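Der Tisch nach dem Fest

Es gibt eine Stunde, die in keiner Einladung steht und auf die ich mich trotzdem jedes Mal ein bisschen freue. Die letzten Gäste haben ihre Jacken gefunden, irgendwo fällt noch eine Tür ins Schloss, und dann sitzt man da, vor einem Tisch, der am Nachmittag noch so ordentlich aussah. Meine Freundin Elsa Rautiainen nennt das die blaue Stunde der Krümel, und obwohl ich den Ausdruck beim ersten Hören albern fand, benutze ich ihn inzwischen selbst.

Angefangen hat meine Beschäftigung mit dem Abräumen, wenn man das so nennen darf, im Mai, beim Nachbarschaftsnachmittag im Salminen. Wer den Saal nicht kennt: Er liegt im Hinterhof einer früheren Druckerei, hat eine kleine Teeküche mit einem sehr launischen Heißwasserboiler und wird für Taufen, Chorproben und runde Geburtstage gemietet. Wir waren 27 Leute, es gab Zitronenkuchen und einen Kartoffelsalat, über dessen Rezept bis heute gestritten wird (Gurke oder keine Gurke, ich halte mich da heraus). Am Ende blieben Elsa, Hilkka Oksanen und ich übrig, wie das eben so geht, wenn man keinen Zug mehr erwischen muss.

Erst einmal nur sitzen bleiben

Hilkka hat früher viele Jahre lang Feste ausgerichtet, große und kleine, und sie hat eine Angewohnheit, die mich anfangs fast wahnsinnig gemacht hat. Sie räumt nicht sofort auf. Sie setzt sich, trinkt etwas, schaut sich den Tisch an und sagt lange gar nichts. Ich dagegen bin die Sorte Mensch, die schon beim Dessert die Teller stapelt und dabei so tut, als höre sie dem Gespräch noch zu – meine Schwester kann ein Lied davon singen.

Inzwischen mache ich es wie Hilkka, wenigstens für zehn Minuten. Ein heller Holztisch ohne Decke verrät ja eine Menge über den Nachmittag, der an ihm stattgefunden hat. Man sieht, wo die Kinder gesessen haben und wo die Gespräche länger dauerten, denn dort liegen die kleinen Schnipsel, die entstehen, wenn Hände beim Erzählen etwas zu tun brauchen. Zuckertütchen, Servietten, das Papier vom Strohhalm, alles wird gedreht, gefaltet und am Schluss doch zerrupft. Ich selbst bin eine große Zerrupferin und kann mich da von keiner Schuld freisprechen.

Und dann sind da die Getränke. Ein Pappbecher bleibt selten bis zum Schluss stehen, er ist einfach zu leicht für die Welt, ein Ärmel genügt. Die Wasserflasche mit ihrem Schraubverschluss hat es da besser, und zu ihr greife ich meistens zuerst, wenn es dann doch losgeht.

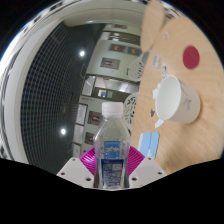 Flaschen zuerst, Papier zuletzt

Über die Reihenfolge kann man natürlich verschiedener Meinung sein. Kirsty Gosling, die im Salminen den Kalender führt und den Schlüssel verwaltet, schwört darauf, mit dem Kleinsten anzufangen, weil man sonst alles mit dem Ärmel auf den Boden wischt. Ich habe das ausprobiert und fand es furchtbar mühsam. Man pickt und pickt, und der Tisch sieht nach einer Viertelstunde noch genauso voll aus wie vorher.

Bei mir kommen also zuerst die Flaschen weg. Was noch verschlossen ist, wandert zurück in die Kiste, angebrochenes Wasser bekommen die Topfpflanzen am Fenster, und die leeren Flaschen sammle ich getrennt. Danach die Becher, ineinandergesteckt, wenn sie leer sind. Man sollte wirklich vorher hineinschauen! Ich habe einmal einen ganzen Turm über die Spüle getragen und erst am Geräusch gemerkt, dass im dritten von unten noch Kaffee war, und zwar reichlich.

Dann erst das Papier. Dafür nehme ich die Handkante und einen flachen Teller, den ich unter die Tischkante halte, so wie es meine Großmutter mit den Brotkrumen gemacht hat. Was farbig, rund oder sonst irgendwie absichtsvoll aussieht, lege ich beiseite. Dekoration, Spielmarken, Deckel von irgendwas, man weiß es am Abend selten so genau, und am nächsten Morgen ruft garantiert jemand an und vermisst es. Im Salminen steht dafür eine alte Keksdose im Regal, deren Inhalt mittlerweile selbst eine kleine Ausstellung verdient hätte.

Ein Wort zu den Stühlen

Stühle mit durchbrochener Lehne sind wunderhübsch. Sie machen selbst einen nüchternen Raum ein wenig festlich, und man verzeiht ihnen dafür, dass sich in den Mustern gern einmal Krümel und Fäden festsetzen. Mit einem Lappen kommt man da nicht weit. Elsa benutzt einen breiten, weichen Malerpinsel, trocken, und geht damit einmal von oben nach unten durch die Öffnungen. Seit ich das gesehen habe, liegt so ein Pinsel auch bei mir in der Besenkammer.

Für die Tischplatte selbst reicht ein gut ausgewrungenes Tuch und gleich hinterher ein trockenes, immer mit der Maserung. Auf Spülmittel verzichte ich bei hellem Holz, solange nichts klebt. Klebt doch etwas, gibt es einen Tropfen ins Wasser und danach eben noch einen Wischgang mehr.

An jenem Abend im Mai haben wir für alles zusammen rund 70 Minuten gebraucht, das Sitzen und Schauen mitgerechnet. Hilkka hat zum Schluss die Lampen ausgemacht, Elsa trug die Kiste zum Auto, und ich hatte den restlichen Zitronenkuchen auf dem Schoß, in eine Serviette gewickelt, die ich bis zur zweiten Ampel schon wieder halb zerrupft hatte.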